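Irkstead Student Robotics Club
Bench Guide, Section 4: Suture task set-up and practice run

4.1 Before you start

Read Section 3 (Homing and joint limits) first. Both arms must be homed and the pedals tested before any instrument is fitted. Two people are needed for this task: one at the console and one at the bench.

4.2 Fitting the pad

1. Lay the dark drape over the bench and smooth it down behind the pad area.
2. Place the synthetic skin pad in the Brustix tray with the textured side up.
3. Moisten the pad with the spray bottle. Wipe off any standing water.
4. Clamp the tray. Press each corner in turn - the pad must not slide.

Note: Strong reflections from a very wet pad confuse the tip tracking. If the Dreren viewer loses a tip, blot the pad and try again.

4.3 Fitting the instruments

1. Set both arms to HOLD.
2. Slide the left instrument into its carrier until the latch clicks. Repeat on the right.
3. Check that each jaw opens and closes fully by hand wheel.
4. Load the stored offsets. The shoulder encoder should read 1,253 on the left arm and 1,272 on the right. If either differs by more than 2 counts, home the arms again.

CAUTION: Keep hands out of the tray area whenever either arm is in LIVE. The bench operator calls "clear" before the console operator presses the pedal.

4.4 Placing the stitches

1. Start at one end of the incision and work along it.
2. Pass the needle through both edges of the pad, then draw the thread through slowly.
3. Leave the slack on the pad, away from the open part of the incision.
4. Bring the two jaws together above the stitch and form the knot. Use the low speed setting.
5. Tighten until the edges meet. Stop if the pad starts to pucker.
6. Cut the ends and move on to the next stitch.

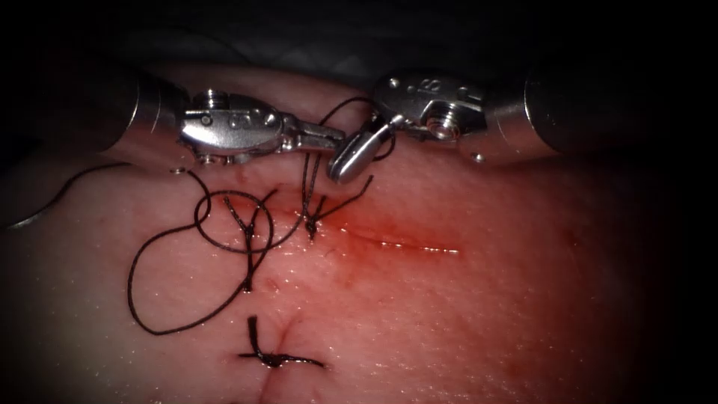
Fig. 4-2. Thread held between the two jaws, slack loop on the left of the pad. The incision is still open towards the right.

CAUTION: Do not pull the thread tight with the wrists near their limits. The cable drive can jump a tooth with no warning on screen.

4.5 After the run

1. Return both arms to HOLD and remove the instruments.
2. Account for the needle and any broken pieces before lifting the pad.
3. Save the log under the Aubert folder. Logs over 3,770 lines are split on export - keep both parts.

Revised Sunday, August 4, 2019. Replaces the January issue.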